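Dye bleed, again

2019-02-06

The second round of wash tests is finished, so I can write up what I have. For anyone who did not read the December post: I am trying to work out which of our dark clothes can go in with everything else, and at what temperature, without relying on the care label. The label tells you what the maker is willing to be blamed for. It says very little about loose dye.

The method is the same as before. A strip of white multifiber cloth is basted to the inside hem of the garment, the garment goes through one full cycle, and the strip is dried flat away from the window and compared with an unwashed strip under the same lamp. I score staining from 5 (none visible) down to 1 (you would throw the shirt out). A proper lab would use a gray scale and a light box. I use a desk lamp with a daylight bulb, and Zanele Buthelezi, who does not know which strip is which, scores them a second time. Where we disagree I record the lower score.

Two things changed for this round. First, I replaced the detergent. The old one contained an optical brightener, and that makes the white strips look cleaner than they are under a bulb with any blue in it. Sheldon Vachon pointed this out in the comments and he was right, so the December scores should be read as slightly generous. Second, I now log the water volume. The machine is a Gagnon front loader, secondhand, and it sets its own fill level according to load weight. A small load gets proportionally more water, which dilutes the dye but also keeps the fabric moving longer before the drain.

Results so far. Cotton jersey in black and navy scored 4 on the cotton band at 30 C on the first wash and 5 on every wash after that. The nylon band on the same strip was worse, a 3 on first wash, and needed two more cycles to come up clean. This matches what is generally said about direct dyes and nylon, and it explains why the white synthetic socks in this house have been gray for years.

Temperature mattered more than time. Going from 30 to 40 C cost one full point on four of the darker items. Going from the short cycle to the long one at 30 C cost nothing I could see. I did not test 60 C, as I would like to keep the clothes.

Salt and vinegar: no effect. I ran each one twice against plain water, because Tyson Dufour has asked three times and I expect he will ask again. The strips from the salt wash were indistinguishable from the control. The vinegar strips smelled of vinegar.

Color catcher sheets do work in the sense that they pick up dye. The open question is how much of that dye would otherwise have landed on the other clothes, and how much would have gone down the drain — a pink sheet by itself does not answer that. I will need paired loads for it. 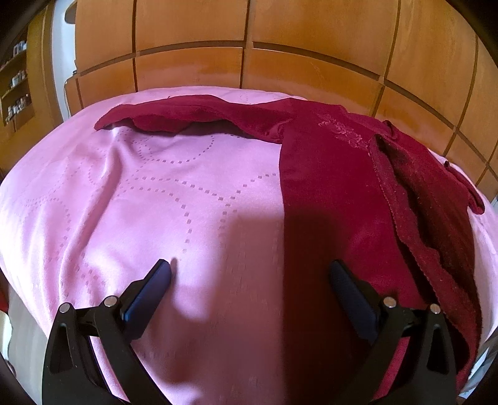
Reds are the group I trust least, and they get a separate protocol. Each one has a damp rub test before it goes near the machine: white cotton over a fingertip, ten strokes on an inside seam, then the same on any decoration. Thread and ground fabric are often dyed separately, so a crimson top with floral embroidery in a lighter red across the chest counts as two samples and gets two lines in the log. The rub test takes a minute and has agreed with the strip score on every red except one, a scarf, which rubbed clean and then bled at 40 C.

Next round is wool, in cold water only. The spreadsheet is on the downloads page, with the water volumes in liters. Column F is wrong in the first version, so if you took a copy last week, take it again.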